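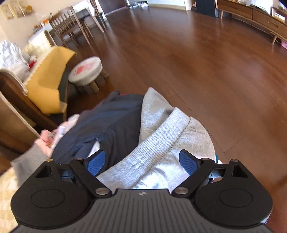
Minutes of the staff meeting, Stalis home service, 16/04/2023
Chair: Gudrun Nolte. Minutes: Berisha.

1. The minutes from November were accepted with one correction (the name Bendska was spelled wrong).

2. Laundry work with grippers. Muner reported that 19 colleagues now use the hand gripper during home visits. Picking up clothes with it is slower than by hand, and the visit plan does not yet allow for this. Gudrun Nolte will ask for five more minutes per visit.

3. Jobs. Several colleagues asked if the recordings will later replace them. The chair answered that no hours will be cut this year. The staff wish to have this in writing. Bendska writes the letter.

4. Sore wrists. Two colleagues reported pain. Whoever has pain may stop and fold by hand, without loss of pay.

5. Other matters: the key list is still not complete.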